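**Stodach update pushed to April again??**

So I've been on Stodach since launch and my carrier now says the new software is "awaiting approval." Again. I paid 501 for this phone and it's still on last year's version. My sister's Trondach got it weeks ago! 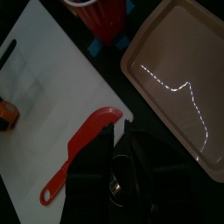

*posted by* **cluvo_fan** | 245 posts | Member

Carriers test every build, it takes a while. My Cluvomard was five weeks behind the unlocked one and I lived. I'd take late over a build that kills my battery.

**pocketlint88** wrote:

> I'd take late over a build that kills my battery

Sorry, but no. The unlocked Stodach has the exact same radio and has been running it fine since winter. This is the carrier sitting on it – they want you looking at the new Mahama in the store window.

**cluvo_fan**

You don't know that. The carrier model has different bands, it says so on the box.

**pocketlint88**

One band. ONE.

**mossyoak**

I got tired of waiting and flashed the unlocked build myself. Calls work, texts work, wifi calling is gone. Took me most of an evening and you lose your warranty, so think about it first. Also have at least 400 MB free or it quits at step 5 and you get to start over (ask me how I know).

**cluvo_fan**

No wifi calling would be a dealbreaker at my house, I get zero bars in the kitchen.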